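Back of House Forum > Operations > Linen and Laundry
Thread: Par levels for in-house linen, 60-room property, outsourced to on-premise

kikside_ops
We are moving from an outside linen service to on-premise laundry at a 60-room independent hotel. Restaurant on the ground floor, breakfast daily, dinner five nights. The contract with Brivent ends in May and I have to place the linen order well before that, so I want the par level settled.

Current thinking is 3 par on sheets and pillowcases, 4 par on bath towels, 3 par on hand towels and washcloths, 5 par on restaurant napkins. Machines are two 60 lb washer-extractors and two matching dryers. No ironer yet. The quote for one came in over what the owner wants to spend this year.

Questions:
Is 3 par on sheets enough with no ironer, given that we would be finishing by hand or going to a no-iron blend?
Does anyone run restaurant napkins through the same machines as rooms linen?

hunt_k
3 par is the minimum for on-premise. One on the bed, one in the wash, one on the shelf. It leaves nothing for loss or stain rework or a dryer that is down. I would order 3.5 and call the extra half your first-year replacement stock, because you will burn through it.

Do not mix napkins and rooms linen in a load. Grease carries over, and the wash formulas are different anyway. If you have two machines, assign one to F&B in the afternoon.

Kęstutis Hunt

TButkiene
Disagree on 3.5. That is money sitting on a shelf. Sheets don't wear out faster for being used in a tighter rotation. They wear out per wash. If you buy fewer you replace sooner, same total spend over time, and you keep the cash in the first year. We ran 169 rooms on 3 par flat for six years with one week where it got uncomfortable.

What matters more is turn time. If the laundry attendant leaves at 2 pm and the last checkouts are stripped at 1, that linen sits overnight and your "one in the wash" becomes two.

hunt_k
Agreed that wear is per wash. You had 169 rooms, though. With that volume the variation evens out. At 60 rooms, one wedding party checking out on the same morning is most of the house. The peaks are sharper at a small property.

Also, linen that comes straight out of the dryer and goes back on a bed the same day wears faster than linen that has rested 24 hours. Most of the old housekeeping manuals say this. I have not seen good test data, I will admit.

TButkiene
I have not seen any test data, good or bad. That rest rule was written for all-cotton sheets. On a 60/40 blend I would ignore it.

kikside_ops
The wedding point applies to us. We do them most weekends in summer, usually a full buyout.

On turn time, the plan is one attendant 8 to 4, and a second shift 12 to 8 in high season only. Checkout is 11. Rooms are mostly stripped by 1:30.

Uniforms will also go in house. Kitchen whites, aprons, front desk shirts, and the casual tops the patio servers wear. I had not put them in the load calculation. Do people count them separately?
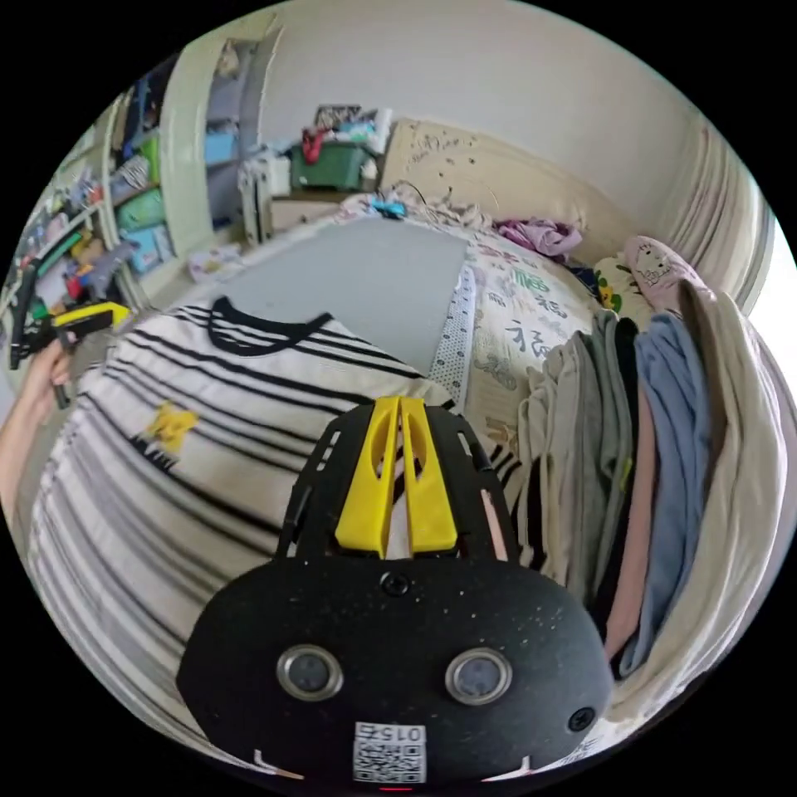
For scale, the current invoice shows 132 uniform pieces a week on average, of which maybe half are aprons. The kitchen whites are heavy soil and the rest is light. Brivent bills them by the piece, so I have no weights at all.

kpriedit
Weigh them. Take one full week of each type, dry, on the receiving scale in the kitchen. Piece counts are useless for load planning. A chef coat and a bib apron are nowhere near each other.

Then count uniforms as their own category with their own time slot. I put kitchen whites with the F&B load at the end of the day and everything light soil with a short cool cycle first thing in the morning, before the first sheets are down.

laine_k
Seconding the weighing. Some other points from a conversion I did two years ago at the Siliņa guesthouse group, four small properties sharing one laundry room:

Load the washer to 80 to 90 percent of rated capacity on sheets, less on blends. A 60 lb machine is a 50 lb machine in practice.

Dryer capacity should be larger than washer capacity. Matching them is a mistake a lot of people make. Terry takes longer to dry than to wash, and the washers end up waiting. If you can still change the order, go one size up on the dryers.

Check the gas line and makeup air before you change the order. Ours needed new ducting and that was the biggest surprise cost in the project.

Label uniforms by name or number on day one. We used heat-seal tags. Without tags we lost a lot of shirts to the wrong locker in the first month.

kikside_ops
The dryers are not delivered yet. I will ask about going up a size. Makeup air was sized for the matching units, so that may kill it.

TButkiene
If it kills it, stagger the loads. Sheets, then terry, then sheets. Blend sheets need very little dryer time, so the dryer catches up. We never had oversized dryers. It is a scheduling problem first.

laine_k
That works with a good attendant. It falls apart when the regular one is on vacation. I prefer to have it in the equipment.

kyriaki_k
F&B side here. Please look at whether you need cloth napkins at breakfast at all. We went to a heavy paper napkin for breakfast and kept cloth for dinner. Laundry weight for the restaurant fell by more than half, and we had two comment cards about it in a year.

If you stay with cloth, buy spun polyester. Cotton needs an ironer to look right on a table. Without an ironer you will have someone pressing napkins by hand at 3 in the afternoon, and that person will be pulled from somewhere else.

Kyriaki Kyriakidis

hunt_k
Spun poly is correct for no ironer. It does hold grease more than cotton, so pretreat, and keep the dryer temperature low or the stains set for good. And skip softener on napkins. It cuts absorbency on any fiber.

kpriedit
5 par on napkins is fine, by the way. I would not go lower. They walk out the door, they get used as rags by the line cooks, and they go in the trash with the plate scrapings. Order 500 more than you think for a ground floor restaurant doing weddings.

TButkiene
Or give the line cooks rags.

kpriedit
We gave them rags. Different color, own bin. They still use the napkins.

kikside_ops
Thanks all. Revised plan as of 2019-08-25:

Sheets and pillowcases 3.5 par, 60/40 blend, no-iron finish.
Bath towels 4 par, hand towels and washcloths 3.5 par.
Dinner napkins spun poly, 5 par. Breakfast goes to paper on a trial basis.
Uniforms weighed for one week by type, then scheduled separately. Heat-seal tags.
Dryer size pending the answer on makeup air.

One more item. The supplier, Zelia, offers a dosing pump system at no charge if we sign for their chemicals for three years. Is that normal?

hunt_k
Normal, yes. The pumps are paid for in the chemical price. Ask for the cost per hundred pounds of linen in writing, with a cap on increases. Also ask who services the pumps and how fast. A dosing pump that is out of calibration will gray your whites in a month and you will not see it until you hold one next to a new one.

laine_k
Three years is long for a first contract. Ask for one year with renewal. We got 18 months from a different supplier by offering to pay for the installation labor.

TButkiene
I would sign the three if the exit clause is reasonable. Changing chemicals means resetting every formula, and that takes weeks to get right. Read the part about minimum monthly purchase first. With a 60-room house in the off season, you could fall under it.

kikside_ops
There is a minimum. It is set per quarter, and I think our winter volume is below it. Going back to them on that and on the term. Will post what the makeup air engineer says when I have it.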